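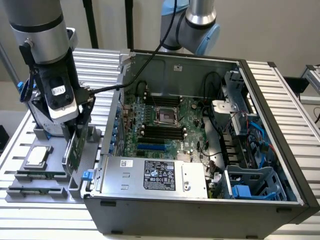 Cerura latex agglutination assay

The Cerura assay is a slide test used in veterinary laboratories to estimate the concentration of C-reactive protein (CRP) in the serum of dogs. It was developed at the Voß diagnostic laboratory in Trakmont by Hildegard Kasten and Detlef Fuchs, and is named after a genus of moths that Kasten collected. The test is read by eye and needs no analyzer.

Background

C-reactive protein is made mainly in the liver. In healthy dogs its level in the blood is low. It rises within hours of tissue injury, bacterial infection or surgery and falls again once the cause has been removed. The protein behaves differently in other species. In cats it changes little during inflammation, and other markers are preferred.

Before the slide test came into use at Trakmont, samples from outlying practices were sent to a central laboratory and run in batches. Results often reached the veterinarian the next day or later, by which time the treatment decision had usually been made.

Principle

The reagent is a suspension of polystyrene latex beads coated with antibodies against canine CRP. When serum containing the protein is mixed with the suspension, each CRP molecule can bind antibodies on more than one bead, and the beads draw together into visible clumps. Serum with little or no CRP leaves the suspension smooth and milky.

Early lots used a rabbit polyclonal antiserum. Kasten later replaced it with a pair of mouse monoclonal antibodies, chosen from 431 hybridoma lines screened at Voß. The change reduced differences between lots, which had been the main complaint from users.

Procedure

Serum is separated by centrifugation and diluted in glycine-buffered saline. One drop of the dilution is placed on a black glass slide next to one drop of reagent. The two are mixed with a plastic stirrer and the slide is rocked by hand for two minutes. A positive and a negative control are run on the same slide.

For a semi-quantitative result the serum is diluted in steps, and the highest dilution that still shows clumping is compared with a printed table. Hemolyzed or strongly lipemic samples are not suitable. Reagent is kept refrigerated and must not be frozen, as freezing causes the beads to clump on their own.

Evaluation

Fuchs compared the slide test with an immunoturbidimetric method in 500 canine samples submitted to the clinic at Titadville. Of these, 200 came from dogs sampled before and after surgery, and 130 from dogs with suspected pneumonia. Agreement was good at low and moderate concentrations. At very high concentrations some undiluted samples gave weak or negative reactions, an example of the prozone effect, in which excess antigen occupies the binding sites and prevents the beads from linking. The instructions were revised to require a starting dilution for every sample.

Limitations

CRP is not specific to any one disease, and a raised result does not identify the site or cause of inflammation. Readings near the cutoff vary between observers. The antibodies react weakly with CRP from foxes and have not been validated for horses or cattle.

See also

Acute-phase protein
Haptoglobin
Latex fixation test
Prozone effect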